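The Drawer Everyone Has

Rosaire Dhillon keeps her instant noodles with her toothpaste. She doesn't recommend it, but in a Brastedside apartment with 2 cupboards, things end up where they fit. When she moved in last March, she emptied both onto a butcher-block table and started over.

Packets are the hard part. They slide, they tip, and a stack of ramen won't stay a stack for long. A clear plastic container fixes most of that, and you can see when you're running low.

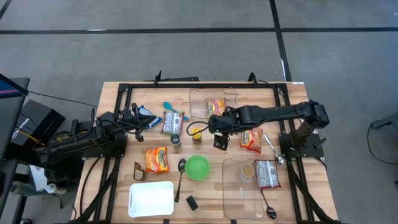
Jars and bottles can stand by themselves at the back of the shelf. Spoons go in a shallow tray, metal and plastic together. Toothpaste goes back to the bathroom.

Veikko Kemppainen, who rents upstairs, sorts his shelves by meal and keeps one bin for snacks. He spent an evening on it and hasn't moved anything since. Dhillon still has a box of tea bags she can't place.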